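In defence of the dish rack

Hye-jin Bang

When my husband and I moved into our present flat, the first thing the letting agent showed us was the dishwasher. She opened it, pulled out the lower basket and pushed it in again, and looked at us as if we should clap. I asked her where one could put a dish rack. She thought I had not understood what the machine was for.

I had understood. I have used dishwashers in three countries and I have nothing against them when twelve people come to eat. But I wish to argue that a plain rack beside the sink is a better thing for most households on most days, and that we give it up too easily. In new kitchens it has no place at all. The worktop is measured so that the kettle and the toaster fit, and whatever is washed by hand must lie on a towel, like somebody sleeping on a friend's floor.

My first reason is time. My neighbour Tomás Scanlon does not agree with me, and we have discussed it on the stairs more than once. He says that the machine gives him back his evening. Perhaps it does. But I have noticed that in his home there is never a clean small saucepan. It is always inside, waiting until the machine is full, and he and his wife are only two persons, so this takes two days. Then the machine must be emptied, and they both dislike this so much that they take cups directly from it, and the dirty ones gather in the sink. With a rack the plates of breakfast are ready for lunch. I wash four or five things, I put them to drain, and I go away.

My second reason is money, though I do not want to make too much of it. Our old machine stopped in January. The repair man told us that the pump was finished and that a new machine of the same size would cost 2570 kroner with fitting, if we took the cheapest one. My rack cost 70 kroner in a shop which was closing. It has no pump. I suppose that it can break if a person stands on it.

Now I should be fair and mention what is said against it. The first complaint is that a rack is ugly. My friend Grethe Thoroddsen, who has a very beautiful kitchen, puts hers in the cupboard under the sink each time when guests are coming, and once she put it there still full. I think this is a question of habit. We do not hide the bookshelf, and we do not hide the coats in the hall. A row of plates standing on their edges is pleasant to look at, for me at least, and it shows that people have eaten.

The second complaint is more serious, and it is that a rack becomes dirty. This is true. Water runs down to the lowest place and stays there, and if the water is hard, as ours is, a grey crust comes where the bars meet the floor of the rack. Many people discover it after half a year and throw the whole rack away in disgust. But one must only wash it as one washes everything else. I put mine in the bath once a week with hot water and a little vinegar, and I go between the bars with an old toothbrush. It takes less time than to find the salt for the dishwasher.

The third complaint is about space, and here I have to give some ground. A large rack on a small worktop is a misery. The answer, I believe, is a smaller rack. When my mother-in-law, Kyung-hwa Cho, brought up four children, she had one that took six plates, and so the washing was done in turns: one child washed, one dried, and the plates went to the cupboard before the next ones came. The rack was never a storage place. People who complain about space very often use the rack as a second cupboard, and the same mug lives there from one month to the other.

About the choice of a rack I have opinions also. I have owned a chromed one, which rusted at the feet, and a bamboo one, which went black in the corners and smelled of a cellar. There are now folding ones in silicone, and ones with two floors and a special arm for wine glasses. I do not recommend them. What I like is a simple open basket in plastic, with a strong edge which one can hold when it is heavy, and bars all the way round so that the air comes in from the sides. Black is a good colour, although it shows the lime more than white does. 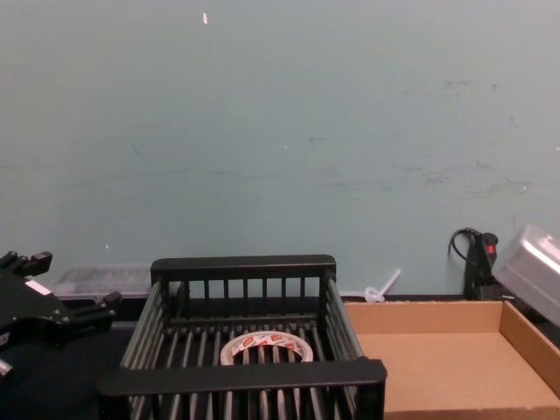

A black plastic rack with open bars and a thick rim, on a dark top against a painted wall.

One more piece of advice is to think about the wall. Wherever a rack is pulled out and pushed back each day, sooner or later the paint will get marks. My cousin Mi-kyung Ryu was so unhappy about hers that she glued up a sheet of glass, and now she polishes the glass. I would leave it alone, or paint again when the rest of the room needs it. A kitchen wall is allowed to have been used.

I also have a reason which I cannot prove. When I wash by hand I stand for twenty minutes with my hands in warm water and look out at the yard. My son dries, if I ask him twice, and during this time he tells me things from school which he does not tell at the table. Tomás says that one could talk also in front of a dishwasher. One could, but they don't stand there.

So when the agent comes again to show a flat, I would like her to point at the worktop and say that there is room here, on the left of the sink, for a rack. We did find a place for ours in the end. We moved the toaster.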